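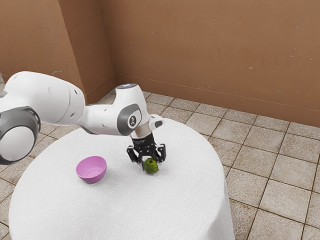

Outdoor Recreation Skills
Unit 6: Choosing a Camp Stove

Read these notes before the field session on 5th July. Bring them with you, along with the worksheet from Unit 4.

Main types

Canister stoves screw onto a small can of pressurized gas. They are light, they start quickly and they need almost no upkeep. Output drops in cold weather and as the can gets low. The stove sits on top of the can, so a wide pot makes the whole thing tippy.

Liquid fuel stoves run from a refillable bottle that you pump by hand. They are heavier and must be primed, but they keep working well below freezing. Most need cleaning at least once a season.

Two-burner stoves are for car camping. They have a flat base and a windscreen, and they take normal kitchen pans. Do not plan to carry one farther than from the parking lot to the picnic table.

Stoves used in this course

Titano: canister stove, folding arms, no built-in lighter. Bring matches.
Trusura: canister stove with a hose, so the can stands off to the side. Steadier than the Titano with a large pot.
Usman: liquid fuel. Used on the December trip only.
Esness: two-burner, for base camp meals.

Working out fuel

Fuel use depends on wind, starting water temperature, altitude and whether you use a lid. For planning, we allow about 15 grams of canister gas to bring one liter of water to a boil in mild weather. Melting snow takes far more, and the December group will get a separate sheet.

Worked problem. A group boils 6 liters a day for two days.
6 x 15 = 90 grams per day
90 x 2 = 180 grams for the trip
A partly used can holding 177 grams of gas comes up 3 grams short before any allowance for wind. Take a second can.

Weigh a used can on the kitchen scale and subtract the empty weight printed on its side. Shaking it is only a guess.

Safety

Never run a stove inside a tent. Carbon monoxide has no smell, and tent fabric burns fast.
Change cans outdoors, away from candles and lit stoves.
Check the rubber seal for cracks before you attach the can.
Do not wrap a windscreen all the way around a stove that sits on its can. The can may overheat.
Let the burner cool fully before packing it.

For next time

Read pages 16 to the end of the chapter on water treatment. Finish the fuel table on the worksheet for your own group size and show your steps. Leave the altitude column blank until we have covered it in class.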